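Lamomdale Robotics Club
Home | Posts | Media | About

1/ Club build log, February 2018. Task: pick blocks from totes on a gravity-flow rack and return them. Cell name is Cenine.

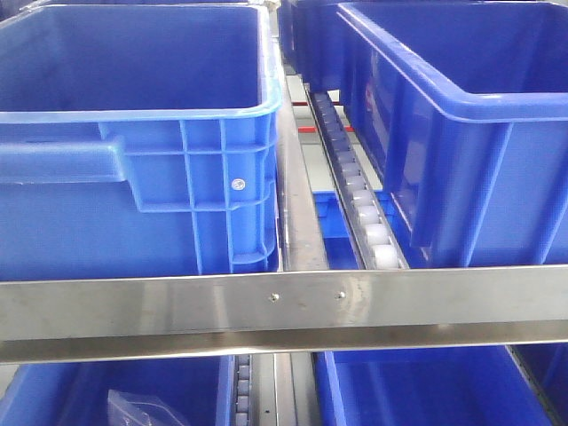

2/ Pose estimation is the weak part. Our detector finds a tote by its top edge and fits a rectangle. With blue crates side by side on two levels, it merges neighbors. Sizwe Zwane now masks by shelf height first. False merges fell from 90 to some 20 over 462 logged picks.

12 shares | 3 comments

3/ Grip force is fixed for now. Pads close to a set width, then hold. Slip detection is on the December list.

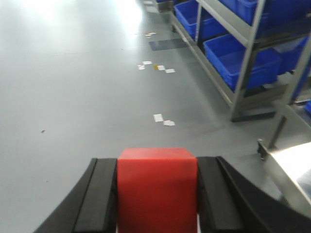

Lwazi Du Plessis asks whether we tried closing on motor current instead. Yes, on the old Ginuren arm. Readings were too noisy at low speed.

4/ Next is the approach path. The planner treats every rail as a box padded on all sides. 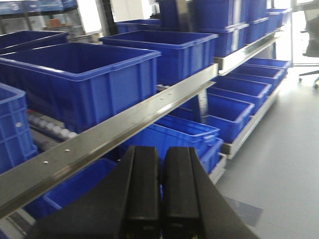

The padding costs reach at the back of each level, so we will cut it in steps and rerun the full set each time.

Print | E-mail this thread
7 shares | 1 comment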